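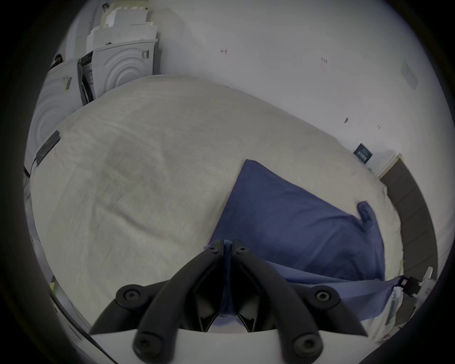
Workshop > Notebooks > Linen room > Entries
Last updated 21 December 2020

Sorting ahead of the washers is still the slowest station, and it is the one the Tritureck folder did nothing for. The folder takes flat goods that arrive separated and squared. Everything before that is a grasping problem. Small dark pieces come in mixed with the bulky bedding, and the two have to be parted before either can be weighed and loaded. A navy cloth lying across a pale duvet is the easy version: the contrast is high, the cloth stands out, and a pinch with both curved fingers takes up a fold of it. White on white is the hard version, and it is most of the volume.

Notes on pinch grasps. A fold is a better target than a flat area. On flat cloth over a thick duvet the fingertips push the filling down before they close, and the closing stroke then slides over the surface. Where the cloth is already bunched, the tips have something to go around. Josée says this is what she does by hand without thinking about it: she goes for the corner or the ruck, never the middle. I asked her to do ten minutes at half speed so I could write down the order of her movements. She does not look at the piece she is picking up. She looks at the next one. I have no good way to put that in a work instruction.

Load weights. The bulky-goods limit on the large washer stays at 34 kg dry. Marinho wants it raised to cut the number of cycles. I said no until we have extraction figures for duvets alone. A mixed load with two or three duvets spins unevenly and trips the balance sensor, and a tripped cycle costs more time than a light one.

Throughput, Batbridge site, one shift:
- pieces through the folder: 540
- pieces sorted by hand: 540 plus all the bulky goods, which the folder does not take
- target before the folder was installed: 500

So the folder met its number. The effect on the people is less tidy. Before it came, four people rotated between sorting, folding and packing, and folding was where you rested your back. Folding is gone as a job. The rotation is now sorting, feeding and packing. Feeding is standing in one place at machine pace, and sorting is the bending and lifting. Natanael put it in the shift log as "we kept the heavy part." He is right, and it should be stated in the report to Wandalo in those words or close to them.

Proposed changes:
1. Feeding turns capped at 40 minutes, then off to packing. Currently uncapped.
2. Raise the sorting surface. Josée's preferred height is higher than Natanael's, so it needs to be adjustable — a fixed table will suit one of them.
3. Folder speed set by the person feeding. At present it is set at the panel at the start of shift and the panel is locked. Unlock it.
4. Pull the bulky goods out first, as a separate pass. Trial this before anything is bought.

Item 3 had some resistance from Marinho, who expects the speed to drift down. It may. I would like to log it for a few weeks and see. If the feeder slows the machine in the last hour, that is information about the last hour.

On automating the sort itself. The vendor demonstration used towels, all one size. Our mix has duvets, sheets, cloths, covers and whatever was left inside the covers. A duvet hides small pieces in its creases and they go into the wash with it. Hands find these by feel. I do not see a gripper finding them without some form of force or contact sensing at the tips, and the quote for that option was left blank. Asked again.

Training. Josée has been teaching new starters the sort for years with no hours assigned to it. With the folder in, management treats sorting as the unskilled remainder. Error counts say otherwise: 165 mis-sorted pieces in the period when two new people were on sorting without her, most of them dark items in light loads. Put the training hours on the roster under her name and at the lead rate.

Open:
- extraction figures, duvets only (me)
- table height trial, two settings (Natanael)
- unlock code for the folder panel — still with the installer
- whether packing can absorb a fifth person during the capped feeding turns
- review all of this in March

2 comments | 0 shares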